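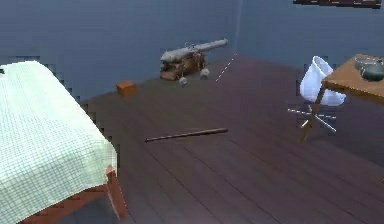

The bedroom in Rusteo, with the little cannon against the back wall.

Open day at Velta, 4 October 2018

My sister-in-law had a spare ticket and I had a free afternoon, and so I ended up on a bus to the old Camenzind building with a sandwich in my coat pocket and no clear notion of what I was going to see. The ticket said "Teach a Robot Something." I pictured a big arm behind a fence and a man in a lab coat asking us to stand back. There was an arm, and I'll get to it, but I spent the better part of my visit in a bedroom that exists only on a computer.

The entrance is around the back, past the bicycle racks, and if you go next time please ignore the sign on the main road, which sends you to a dentist. Velta has the second floor. They gave us name stickers and very strong coffee, and then divided us by sticker color. I was green, which meant simulator first and real arm second. The blue people did it the other way around, and I believe they had the harder day of it.

Our guide was Frøydis Skjelbred, who has a lovely calm way of talking and a habit of walking backward while she does it. She sat us down in a row of desks, each with a screen, a headset we were told we could skip (I skipped it, I get seasick in elevators) and a handheld controller about as big as a stapler. The program is called Rusteo. They use it to collect what they call demonstrations, meaning that a person drives the robot through a chore from start to finish and the computer keeps a record of every move. Later the robot learns from a pile of those records.

My room had a bed with a pale minty blanket, a dark plank floor, a table with a white swivel chair tucked up near it, and, of all things, a miniature cannon on a wooden carriage, with two cannonballs lying beside it. I laughed out loud and the gentleman at the next desk leaned over to look. His room had a piano. Every desk gets a different room and a different handful of objects, so the robot won't get too attached to any one arrangement. Frøydis said the objects come out of a big library and the program puts them down more or less where it likes, and that she once had a bathtub in a hallway.

We started with the easy one. Between the bed and the cannon there was a small orange-brown box on the floor, and the job was to pick it up and put it on the bed. You squeeze the controller to close the hand and let go to open it. Simple enough, I thought, and drove straight over the top of the box and knocked it into the wall. On my second go I got hold of a corner and dropped it halfway. The trouble is depth! On a flat screen you have only the shadows and your own good sense to tell you how far away a thing is, and mine kept telling me I had arrived when I was still well short. The trick, once Frøydis came by and showed me, is to come down from straight above and stop for a breath before you squeeze. I had been swooping in from the side like a gull after a french fry.

You get 60 seconds for each try, with a small bar that shrinks along the bottom, and when it runs out the room goes back to how it was and you begin again. I found this restful. I have never had a kitchen do that for me.

Second came the stick. A long thin one was lying out in the middle of the floor, and we were to lift it and lay it alongside the bed. I was rather proud of myself for going for the middle, so that it would balance, but it swung around in the hand and whacked the chair. Frøydis told me to keep that one. They keep a good many of the failed tries, marked as failed, along with the clumsy ones that come right in the end. If every record is perfect, she said, the robot has no idea what to do the first time something slips. I asked whether that made me a valuable contributor, and she said the green group was doing very well.

I had my heart set on the cannonballs, naturally. They weren't on our list, but with a few minutes to spare I had a go at the nearer one and chased it along the floorboards until the bar ran out. Round things are miserable. A young woman from Humedix, who was there with two colleagues to see if any of this could help with sorting supplies, managed to trap a ball against the leg of a sofa in her own room and pick it up that way, and got a round of applause.

By the time we stopped, our row had saved 81 demonstrations, of which I can claim five that counted as finished. The gentleman with the piano had over 30. He told me he used to run a crane.

After a break (the cinnamon buns were gone by then, blue group, I'm looking at you) we went through to the workshop for the real arm. It's smaller than I expected, and bolted to a heavy bench. Here they don't use the controller at first. You take hold of the arm itself, just above the wrist, press a button so it goes slack, and walk it through the job with your own hands. It feels a bit like helping a sleepy child into a jacket. We had it move wooden blocks from a tray to a bowl, one person at a time, and then it played our own motions back to us. Mine had a wobble in it just before the bowl that I would have sworn in court I never made.

I asked which way they prefer, and Frøydis said it depends on the chore. Guiding by hand feels natural and beginners get smooth motions quickly, but your arms tire and you're standing right in the way of the cameras. Remote control takes more practice, and then you can do it sitting down for as long as you can stay awake. The simulator is where they send all the newcomers, and where they try odd ideas before anyone risks the bench.

A few practical notes for anyone thinking of going. There is an elevator, but you have to ask for the key. Children were welcome and far better than the rest of us at the box. Wear sleeves you can push up. The simulator desks are by the windows and the afternoon sun comes straight onto the screens, so take a seat at the wall end if you can. And do eat beforehand.

They plan to hold another open day when the second arm is set up, and there's a sheet at the front desk where you can leave your address. I put down mine and my sister-in-law's, and under "comments" I asked for the room with the cannon again.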